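Hand-held grippers for cloth folding: markers keep dropping out of tracking

Asked by Snædís Holst in Workshop Builds
3 answers

We are building a pair of hand-held grippers at the Masbridge shared workshop. The idea is to fold cloth with them, record the motion, and later play it back on two small arms we have on order. Each gripper has a printed body, two finger pads and a marker cube on top. A camera worn on the head tracks the cubes.

Flat work is fine. I can slide a sheet along the table all day and the tracking holds. The trouble starts when I go in for a corner. 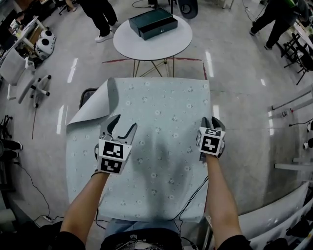 As soon as I roll my wrist to get one finger under the cloth, the position jumps. Sometimes it jumps by a few millimeters, sometimes the cube is lost for a second or so and comes back somewhere else. I logged 1,000 frames during one corner grab and 129 of them had no pose for the left cube. The right one was better but not by much.

Things I have tried: new printed markers on matte paper, a slower wrist roll, and recalibrating the head camera twice. The lights are fluorescent tubes and we can't change those. Would a bigger cube fix it, or am I looking in the wrong place?

Answer by Bjarke Egilsson
Accepted

I had the same dropout on my own pair. Three things, in the order I would check them.

First, exposure time. If the camera is on auto it will pick something long indoors, and a wrist roll smears the small squares. Set it by hand and bring the gain up until the picture is usable. A noisy image with sharp edges tracks far better than a clean one with blur.

Second, how you treat the faces. If your software solves each face separately and takes the best one, you get a jump every time it changes its mind. Measure where each face sits on the cube and solve them all as one body. Printed cubes are never quite square, so use calipers and enter the real numbers.

Third, the lift itself.
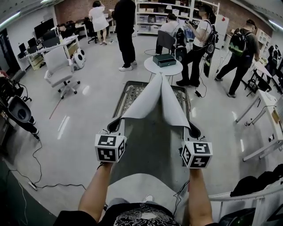 A lift is harder on the tracking than a slide, because your hands turn and the cloth comes up at the same time. Log those separately from the flat passes or the average will hide the bad part. With the gray cloth you have the better arrangement for it: it goes up in a tall peak away from you, and both cubes stay on the near side with their patterns in the clear. Keep doing it that way. If you pull the peak toward your chest, the cloth will come between the camera and the cubes and no software will save those frames.

I would leave the cube size alone until you have done the first two. A bigger cube gets in the way when your hands come together, and it adds weight up high where you feel it most.

Comment from Snædís Holst: Exposure was on auto. Fixed it this morning and the same grab now drops 2 frames out of 1,000. Doing the face measurements next.

Answer by Gerd Seidel

Use a bigger cube. Also check your cables, I had a bad one and it looked just like this.

Answer by Lærke Ragnarsson

Bjarke covered the head camera, so I will stick to the gripper end. If you also have a camera on the tool, use it as a cross-check. When the cube pose jumps and the tool view stays smooth, the error is in the marker tracking and your hand did nothing wrong.

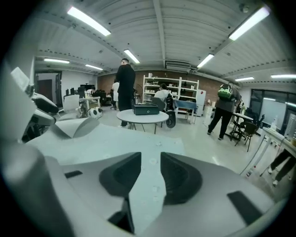

Before you trust the tool view, do a plain open and close with no cloth and look at whether the fingers travel evenly. Mount the camera so both tips stay in view through the whole stroke. With a lens this wide you also get plenty of room behind the tool, and the brick wall and the tall shelving in front of it are useful, as they have edges that stay put. The ceiling tubes are less useful. They are the brightest thing in view, so meter on the lower half if your camera lets you. Otherwise the pads go dark and you can't judge the gap between them.

Check for play in the body too. Hold the grip still and push the cube sideways with a pencil. Mine moved on its post and I had been blaming the camera for most of September. A second screw and a drop of thread lock fixed it.

Comment from Parviz Ranjbar: Seconding the pencil test. Ours was loose as well.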